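Storing Boxed Parts in Totes on Open Shelving

Applies to: small storage rooms with bolt-together metal shelving, plastic totes and cardboard inner boxes
Tools: tape measure, utility knife, packing tape, marker, torpedo level

The method below keeps each cardboard box inside a plastic tote, so the tote takes the handling wear and the box only has to hold its contents together. It was written for the back storage room at Burnden and works on any shelving with flat decks. Read sections 1 and 2 before buying totes. Most of the rework we have done came from totes bought first and measured later.
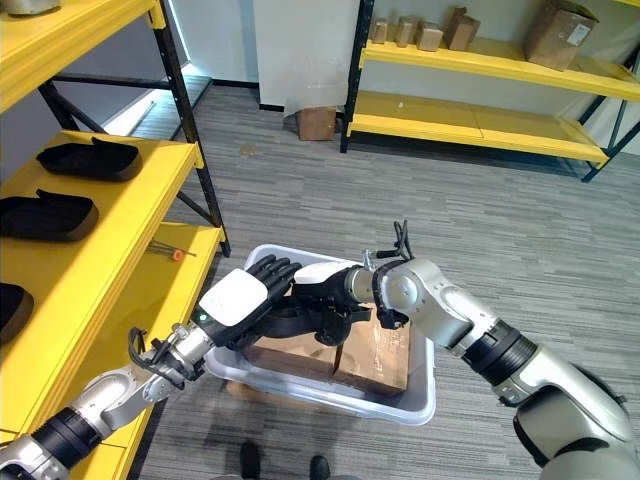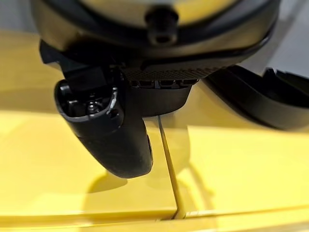 1. Check the shelving

Confirm that the unit stands plumb before loading it. Put the level against one upright, then against the adjoining face of the same upright. On carpet the feet settle under load, so check again a week after the first full load and shim as needed. Use hard plastic shims. Folded cardboard compresses.

Look over the diagonal braces. A brace that rattles when the upright is tapped has a loose bolt at one end. Tighten both ends by hand, check for plumb, then finish with a wrench. Tightening one end fully before starting the other will pull the frame out of square.

Wipe down the decks with a damp cloth and let them dry. On painted decks, grit under a tote scratches the paint every time the tote is pulled out.

2. Measure for the tote

Take three measurements at each bay:

Clear width between uprights, at the front edge.
Clear depth, front edge to back edge.
Clear height, deck to the underside of the deck above.

Subtract 3 inches from the clear height. The result is the tallest load you can lift in and out without tilting it. If a brace crosses the side or back of the bay, measure depth to the brace and use the smaller number.

Measure totes at the rim, where they are widest. Catalogs often list the base, and a tote with tapered walls can be noticeably wider at the top.

3. Prepare the box

Use a box that lies flat in the bottom of the tote with finger room on at least two sides. A box wedged against all four walls has to be pried out, and the tape usually fails first.

Close the short flaps, then the long flaps. Run one strip of tape along the center seam and down each end. Press it flat with the side of your hand, working from the middle outward. If the box has been used before, put new tape over the old and leave the old tape in place. Peeling it takes the top layer of paper with it, and new tape won't hold on the torn patch.

Old boxes with soft corners can be used for light goods such as gaskets, filters and cable ties. Fasteners and other dense items go in a new box or directly in the tote. Our limit is 17 pounds per box. Two boxes may share one tote if the total stays within the tote maker's rating.

4. Load the tote

Set the empty tote on the floor, clear of the shelving. Loading on the shelf puts the weight on the front edge of the deck while you work.

Hold the box by opposite sides and lower it level. Release it when the bottom is in full contact. Press lightly on the top near the seam: if the flaps sink, the box is underfilled and needs paper packing before it goes on a shelf.

Check that nothing stands above the rim if totes will be stacked. A box that carries the weight of the upper tote will crush over time.

5. Label

Mark the box and the tote separately. The box label goes on the top face, beside the seam, and states the contents. The tote label goes on the short end that faces the aisle and states the bay and position only. We write the bay number first, then the position, for example 8-3. Contents change and positions don't, so a tote label should last for years.

6. Shelve

Heaviest totes go on the lowest deck, then work upward. Keep the top deck for light items that are seldom used. Push each tote back until its front edge is flush with the deck.

Leave one position empty in every bay. It gives you somewhere to put a tote while you reach the one behind it.

Maintenance

Renzo Grasso rechecks bolts and labels each December. Retape any box whose center seam has lifted, and replace any tote with a cracked rim.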